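Teams and Process > Code Ownership > Measuring team coordination

Who should talk to whom, when the modules depend on each other?

Rasmus Ozoliņš

I am working in a company with 13 developers in two offices. Our product is called Clumalum and the repository has 1,956 files. In March we divided the code so that every module has one owner. Since then we have more broken builds than before, mostly between the billing module and the import module. The owners of these two modules sit in different offices and they seldom write to each other.

My manager wants a number which shows how bad the situation is. I took the commit history and made a table of files that are changed together. I also took the comments from our tracker, Grakgate. Now I have two tables and I do not know how to compare them. Should I count every comment as communication? And what do I do with the talk in the kitchen, which is not written anywhere?

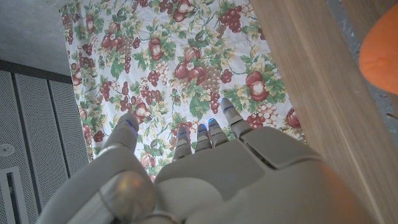

2 replies

Lautaro Cáceres

I did a similar thing at my previous work, so I will try to explain in steps.

First, make both tables developer by developer, not file by file. If Anna changes file A and I change file B, and these files are often committed together, then Anna and I have a need to coordinate. Put a 1 in our cell. I ignored pairs of files which were together in fewer than 15 commits, otherwise everybody needs everybody.

Second, do the same with the comments. One comment is too weak, in my opinion. I asked for a reply in both directions on the same ticket. 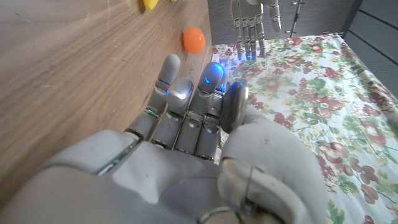 Third, divide the needs that are covered by talk by all the needs. In our case there were 157 pairs with a need, and the share which was covered was much lower than our lead expected. But please be careful with showing only this one number to a manager. The list of uncovered pairs is more useful, as you can go to these people and ask them what happens.

For the kitchen talk I have no good solution. We sent a short form where each person marked the colleagues they spoke with during the week. Paul from the testing group never filled it in, so his row was always empty and we had to remove him.

Fasine

just put the two owners in one call every morning at 9:30, you don't need a matrix for this

3 comments · 4 shares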